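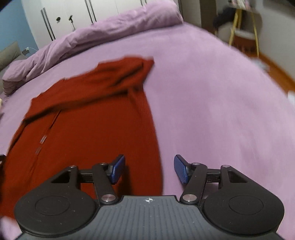
Dark red knit on the bed, lavender-pink sheet underneath

Last updated: December 2020

Web designer has gone quiet, who owns my domain?

purlandhurdle
I sell hand-knitted jumpers and the odd hat. Two years ago I paid a one-man outfit called Stutura to build me a website. He did the shop, the logo, the email, the lot. Nice enough chap, liked a long phone call. He last answered an email in February.

The site still works but I can't change the prices, and my postage rates are now a work of fantasy. I've been sent a renewal notice for 245 pounds for "domain and care package" from an address I don't recognise. Do I pay it? Do I own the name? I assumed I did, on the grounds that it is my name.

gatepost74
Look the domain up on a WHOIS search before you do anything else. Personal details are mostly hidden these days, but it'll tell you which company it's registered through and when it runs out. The expiry date is the bit you need tonight.

Don't pay a stranger 245 pounds for something that costs less than a takeaway.

Halfpenny Dreadful
Seconded on not paying. "Care package" is what they call it when there is neither.

Have you got the original contract? Mine was a single page and most of it was about his right to put a link to himself in my footer.

purlandhurdle
I have an invoice. It says "website, as discussed".

Halfpenny Dreadful
Ah.

Amby
Going to be the unpopular one. I build small sites for a living and I register domains in my own account for nearly all my clients. They forget passwords, they change email address, they let cards expire and then ring me on a Sunday when the shop has vanished. It isn't a scam, it's how the things stay alive. He may be ill. He may have sold his client list, which would explain the strange address on the renewal.

gatepost74
And if you fall under a bus, Amby?

Amby
My wife has a folder.

gatepost74
Do your clients know about the folder?

Amby
They will after this thread.

Parveen Cheema
I had this exact business with my sewing classes, so some practical points.

If it ends in .uk, the registry keeps a record of the registrant, and the registrant can be you even when the account belongs to the designer. Ring them and ask what proof they need to move it to another provider. I had to send a copy of my ID and there was a small fee. It took a fortnight and one very patient man on the phone.

If it's a .com it's harder. You go to whichever company it's registered with, and they will mostly want to hear from the account holder, who is of course the person you can't find.

Either way, save a copy of every page tonight. Product photos too, if you haven't got the originals.

purlandhurdle
It's a .com. Naturally.

I've looked it up as instructed. It runs out in 27 days. The photos I have, all 1673 of them, in a folder called New Folder.

tinroof
Let it lapse and buy it back yourself. Job done.

Parveen Cheema
Please don't do that. There's a grace period where only the old holder can renew, and plenty of people sit waiting to grab anything that had visitors. My neighbour's old address now advertises roof repairs in another country. She made cakes.

tinroof
Nobody's going to pounce on a jumper shop.

Halfpenny Dreadful
They don't know it's a jumper shop. It's a program. It pounces on everything.

If the worst happens the name might turn up for sale on Sedo or somewhere similar, and then you're haggling for your own name with somebody who has all day.

Amby
On this I agree with the mob. Don't let it lapse.

Try the invoice for a postal address and send an actual letter. If he traded as a limited company, look it up, there'll be a registered office. Keep it short and friendly. Ask for the transfer code and for the domain to be unlocked, those are the two things you need. No threats in the first one.

gatepost74
Threats in the second one.

purlandhurdle
Small update. The letter went on Monday, and I also rang the number on the strange renewal notice. A woman answered. Her firm is called Halász and they took over his customers in the summer, and a letter was sent round to tell us. It was sent to my website email, which goes to him.

She says I can have the transfer code if I settle the domain part only, not the care. She's putting it in writing.

Amby
Not saying a word.

Halfpenny Dreadful
Get the code before you send a penny.

tinroof
Still think you could have let it lapse.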